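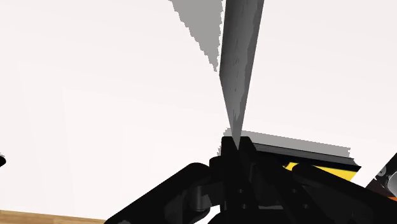
Drakden Beans and Pulses Cookery Course
Progress report to the Clemard food fund, second period
Prepared by Bimla Maurya

Where we are

The course is running, the kitchen at Jardine is ours for two evenings a week until June, and we are inside the budget. I say that first as I know it is what the fund needs for its own paperwork. The rest of this report is less tidy, and I would ask you to read it before deciding on the third payment.

The application said that people in Drakden would cook more dried beans at home if someone showed them how. I didn't write that sentence and I had my doubts about it. I still have them. What I can report is that people will happily cook dried beans in a teaching kitchen when the beans have been soaked for them, the onions are already on the bench and the washing up is shared. Whether they go home and do it again on a wet evening after work is another matter, and our feedback forms don't tell us. Almost everyone ticks "very likely". I would tick it too if the person who had just fed me was standing there.

Classes

We have taught 7 of the planned 9 sessions. Attendance held up better than I expected through the lentil weeks and dropped for chickpeas, which I put down to the weather and to my having described the chickpea session as "introductory" when everyone had already been coming for a month.

The dishes that worked were the plain ones. Red lentil soup with lemon went down well, and so did black-eyed beans with tomatoes and a lot of garlic. The bean burgers were a failure. They fell apart in the pan in three different ways, and the version that held together tasted of flour. I have taken them off the programme, although they were named in the original bid. If the fund minds, I'm happy to discuss it, but I won't teach a recipe I wouldn't eat.

Kidney beans are taught with a full ten minutes of hard boiling at the start, after soaking and in fresh water, and never from dry in a slow cooker. I mention this because the draft recipe card left it out. It has been put back in large type.

Recipe cards

We printed 200 cards and most have gone. I'm wary of counting this as an achievement. People take free things. A few came back with notes written on them, and those are worth more to me than the number handed out. One said the dal needed twice the salt, and she was right. Another asked why every card begins with "simply". They no longer do.
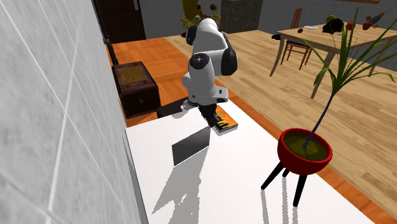 Robot arm reaching down towards a small book with a flame-patterned cover, on a long white table.

Pressure cookers

The bid allowed for pressure cookers on loan, and Dronix supplied them on good terms. They do what they are supposed to do. My question is whether we are teaching people to cook beans or to want a pressure cooker. Several in the group asked where to buy one, looked up the price and went quiet. For the remaining sessions I plan to use ordinary pans with lids for the main dish and keep the pressure cookers for a short demonstration at the end. It means a longer class. We have asked Jardine for an extra half hour and are waiting to hear.

Costs

Ingredients have come in under budget, mainly thanks to buying in sacks. Spices went over. The small jars are poor value and I should have ordered bags from the start. The travel line hasn't been touched, and I'd like to move part of it to ingredients so that each person can take home a bag of dried beans from the last two sessions. That may be the nearest we get to finding out if anyone cooks them.

What I can't tell you yet

The bid promised a "measurable change in household cooking habits". I don't think we can measure this with a form filled in by full, cheerful people at nine in the evening. I propose ringing those who agree to it some weeks after the last class and asking one thing only: what did you have for your tea yesterday? The answers will be messy, and some will be toast.

Next steps

Session 8 is a white bean stew with greens, and session 9 is a shared meal where the group chooses the menu. I've been told to expect more garlic. The final accounts will follow with the receipts, including the one for spices.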